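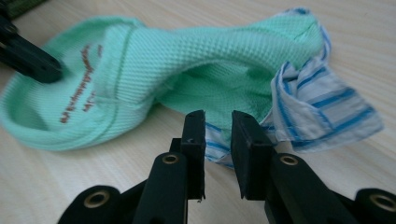 I spent an afternoon in May at the Arkiris open day, and I've been meaning to write it up before I forget the details. Arkiris is a small company that works on robot handling of soft things, mostly clothes and household linen. They have the upper floor of the old Lastilow building, the one with the loading dock facing the canal. I signed up through the mailing list of a sewing group I belong to, which tells you something about who they were hoping would come.

There were 20 places per session. I had the 3 p.m. one. You signed in at a folding table, got a sticker with your first name on it, and were asked to leave bags on a rack. Coffee was in a thermos by the door and it was fine.

The introduction was given by Ertuğrul Saraç, who runs the handling group. He spoke for maybe a quarter of an hour, without slides, standing next to a workbench. His main point was that a robot arm is very good at picking up a box and very bad at picking up a sock. A box stays the same shape when you touch it. A sock can be flat, rolled, inside out, or stuck under something else, and the moment you pull on it, it becomes a different shape. I sew, so none of this was news to me, but I had never heard it put as an engineering problem. Anyone who has tried to feed chiffon under a presser foot would have nodded along.

Then we split up and went around the stations. There were three.

The first was hand-held grippers, and this was the one I liked best. It is a grip you hold yourself, with two black fingers at the end that open and close together. You do the job with it as if those fingers were your hand. The idea is that a person shows how the task goes, the camera on the tool records it, and the recordings are used later to train the arms. The table had a pale wood top with socks and folded cloths on it. My first one was a mint-green sock with a waffle sort of knit, lying all twisted up against a blue and white striped cloth. The task was to get hold of the sock, lay it out straight, and leave the cloth alone.

I thought it would take me a few seconds. My first try was bad. The pads on the fingers are flat and square at the tip, and I kept trying to pinch the way I would with my own fingertips, from above. What works better is to come in low, get one pad on each side of a raised fold, and then close. The cuff is the part you want in the end, but it curls, and if you go for the curl you tend to push it along the table. Ertuğrul told me to look for the highest bump in the fabric and start there, then put it down and pick it up again closer to the edge. That helped a lot. He said most visitors do one big grab and then get stuck, and the people who do well make lots of small moves.

The other thing I noticed is how much I normally feel with my hands. With the tool you can't tell if you have one layer or two. You have to look. I closed on what I thought was just sock and got the cloth as well, and dragged the lot toward me. The woman after me did exactly the same. A boy who had come with his father was much better at it than either of us and was allowed a second turn.

They asked us not to rush. A slow clean run is more use to them than a fast messy one, though they keep some of the messy ones too, so the system can learn how to get out of trouble. I asked how many runs they need for a single task. Ertuğrul said it depends on how much the items vary, but that they would usually do 50 with one person before even looking at whether the setup is right, and then a great many more after that with different people and different things on the table. He didn't want to give a total. I asked whether the color of the sock matters. He said it can, if every sock in the recordings is the same color, so they mix them.

The second station was a pair of fixed arms folding hand towels. These ran on their own behind a waist-high rail. One arm found a corner, lifted, and the other arm felt along the edge for the next corner. When it went well it was nice to watch, slow and a bit careful, like someone folding in a house where people are asleep. When it missed a corner it put the towel down and started over. A full fold took 60 seconds on the good tries. I timed a couple on my phone. I can fold a hand towel in a lot less than that, but I would not want to do it for eight hours, and I suppose that is the market. The engineer at that station said the time was much worse last year and that speed is not what they are working on at the moment. They want it to stop dropping things first.

Somebody asked her about fitted sheets. She laughed and said to come back in a few years.

The third station was the software side and I got less out of it. It was a big monitor showing recordings from the hand-held tools, with a program called Mukier that cuts them into steps: reach, close, lift, place, release. You could scrub back and forth through a run. The young man there was very keen but he spoke fast and used a lot of terms I didn't know, and there were too many of us around one screen. I would suggest a second screen next time, or smaller groups. What I did follow was that a person checks the cuts afterward and fixes the ones the program gets wrong, and that this takes longer than the recording itself.

After that there was half an hour for questions. The best one came from a man who manages the laundry at the Baranauskienė care home. He wanted to know what happens with a name label that has come half off, or a cardigan with a tissue in the pocket. The answer was that right now a person would have to sort those out before the robot sees them. He wrote that down. He also asked what it would cost and was told there is nothing for sale yet. I appreciated that they just said so.

I asked about delicate fabrics. The fingers close with whatever force your hand gives them on the hand-held version, but on the arms there is a limit set. They haven't done much with silk or loose knits. I offered to send a box of offcuts from my scrap bin, and Ertuğrul gave me the address, so I need to get that together. I have plenty of crepe and some old lace that might be interesting for them, plus a bag of single socks I have been keeping for no good reason.

Some practical notes if you want to go. The stairs are steep but there is a freight elevator if you ask at the door. Parking on the canal side is hopeless, and the lot behind the bakery is free after two. Wear short sleeves or something with a tight cuff if you want to try the hand tools. Children are welcome at the first station with an adult. The session is listed as two hours and ours ran a little over.

They plan to hold another one in the fall, and the sign-up will go out on the same mailing list. I'll probably go again if they have the towels running faster by then, and I want another try at the socks.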